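Notebook, June
Planning for the second gripper station

Started this page at 9.40 so that the reasoning is written down before the money is asked for. The last time we bought equipment the reasoning lived in three email threads and one person's head, and when the replacement fingers ran out we had to work out all over again why we had chosen that type.

What we want is a second station for the hand-held grippers, set up the same way as the first, so that two people can record at once. What we can spend is not settled. Mal-soon Woo has asked for a list with a firm part and an optional part, firm part first, and wants it before the Fellthorpe room is handed out to somebody else for the autumn.

Grippers

One pair in use now. We have prices from two suppliers, Pruvost and Jinier. Pruvost sells the pair as a set with cables, a spare set of pads and a case. Jinier sells the handles singly and everything else is extra, so the first figure looks better than it is. I have redone the Jinier quote with the extras put in and the gap mostly closes. Still waiting to hear if Jinier will sell pads in bags or only as part of a full finger. If it's the full finger, I would go with Pruvost and stop there.

Lead time from Pruvost is 12 weeks. Jinier says 2, from stock, but the stock page has said the same thing since I first looked, so I'd want that in writing.

Pads are what we get through. Cloth is easier on them than the boxes were, but picking up a towel by its corner puts all the grip on the tips and that is where they go. Put down 20 spare pads on the firm list. Mal-soon thinks this is too many. I think it is a year's worth with both stations running, and they don't go off in a drawer.

Markers

The printed markers are cheap and we can do them here. The cubes are not so cheap, once you count the time spent getting the faces on straight. If the new pair comes with bare mounts we need to allow a morning for it, plus the calibration after. I would rather order made-up cubes for the new pair and keep the home-made ones as spares. Goes on the optional list with a note that it should be firm.

Cables

The present ones do the job and I don't like them. They run from the handle back towards whoever is holding it, and over the table edge if you work from the far side. Wireless handles cost a good deal more from both suppliers and bring batteries, chargers and a new thing to forget overnight. My view is to stay with cables and spend a little on longer ones and wrist straps. Straps for both hands, adjustable. Cable length to be measured with somebody reaching right across the table, which is further than you'd guess from standing at it. 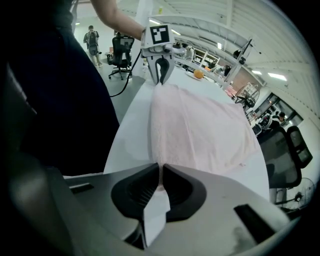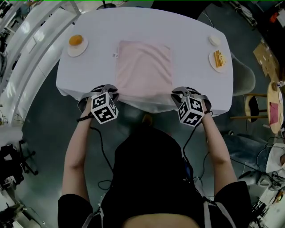
Towel work at the white-covered table. Plates of food on it as well.

Table

Covering for the second table: same white cloth if we can get it, one on and one in the wash. The clear sheet is worth repeating too, it costs next to nothing off the roll. I had a rectangular bench down for the second station, because there is one going spare at Munstead, but having thought it over I'd sooner pay for another table with rounded corners. Sleeves and cables both catch on the bench, and it is too high for anyone short. Mal-soon tried it and had her elbows up the whole time.

The spare bench can come over anyway for charging and for the computers. Munstead want it gone by the end of the month. Van needed, half a day, ask whether the removals account still has anything in it.

Props

Towels, small cloths, plates, a few bowls. Keep this as its own line. It has been coming out of petty cash and I can't tell from the receipts what we spent. Plain colours, a few sizes, and buy duplicates so that both stations can have the same set. Food props: real cake is fine for a day and then it isn't, so I've put in a small sum for the moulded kind. To be decided whether they weigh enough to be any use.

Computers and storage

This is the line I am least sure of. Recording from two stations at once will fill the present disks in around 62 days if people keep to the hours they have signed up for, and they won't, so it will be longer. Even so we need more disks before Christmas whatever happens with the rest. I have put one new recording machine on the firm list and the disks beside it. The second monitor is optional.

Not sure the existing network switch has enough free ports. Check before ordering, not after. (Checked at 2.15. It does, if the old printer comes off.)

Chairs, fans, lights

No new chairs. We can move some in from next door. One more pedestal fan if the summer goes on like this. Lights: leave alone until we have tried the second station in the actual corner. If the markers read badly there, then lamps, and I'd want those to come out of the optional money.

Firm list as it stands

Gripper pair, wired, supplier to be settled
Spare pads
Longer cables and wrist straps
Table with rounded corners, two cloths, clear sheet
Recording machine and disks
Props line

Optional

Made-up marker cubes
Second monitor
Moulded food
Fan
Lamps

To do

Chase Jinier about the pads and get the delivery date in writing.
Measure the cable run.
Ask Fellthorpe how wide the door is. The table may have to go in on its side.
Send Mal-soon the list without prices tonight, then with prices once Jinier answers.

Added at 4.30: Jinier replied. Full finger only. Going with Pruvost for the grippers, which means the order has to go in this month if we want the second station working by the autumn. Mal-soon agrees on the supplier, still not on the number of pads.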